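Notes for the Brilta talk, 2020-08-12. 20 min incl. questions. Don't read these out!!

## 1. Open

- Who we are: planning side of Skonalau, working out of the Pleltham lab
- The job: get an arm to take old computers apart without wrecking the reusable bits
- Say up front — this is a software talk. Hardware questions at the end, or grab me at the coffee

## 2. Why the old planner fell over

First planner (January) treated everything inside a chassis as rigid. Fine for brackets. Hopeless for cables. Collision checker either saw a cable as a solid wall and gave up, or the depth filter threw it out as noise and we drove straight through. Tell the snagged ribbon story, keep it short.

Logged 1781 plan requests before we gave up on it. Most of the failures were the same one: no path to a latch, when any person would just nudge the wire over.

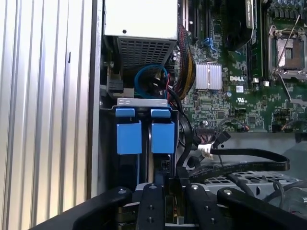 So we split the map in two. Hard layer — metal, board, power supply, drive cage. Soft layer — anything the segmenter tags as cable. Planner can push through soft cells at a cost, never through hard ones. Cost goes up near connectors, don't want to lever a plug out of its socket.

Colour helps more than I expected. Blue latches are easy to pick up, black cable over dark carriers is awful. Wrist view only, no overhead camera, so half the work is deciding wher to look next.

## 3. Ackah (the tooling bit)

- Ackah = our replay tool. Scrub a run, see both layers and what the planner believed at each step
- SHOW: replay clip, pause when the soft layer updates
- 6 cost weights, all live-editable in replay. Used to be a config file and a restart, painful
- Mention force limit is in the controller, NOT the planner. Someone always asks

## 4. What's still bad

- Thin wires drop out of the depth data completly
- Braided bundles get tagged soft but they're stiff. Need a third class probably
- Shiny ribbed metal, depth goes speckly, planner gets timid
- Replanning too slow once the wrist is deep in the case

If running over skip to the speckle slide, then questions. Water is under the lectern. Laptop adapter — bring own.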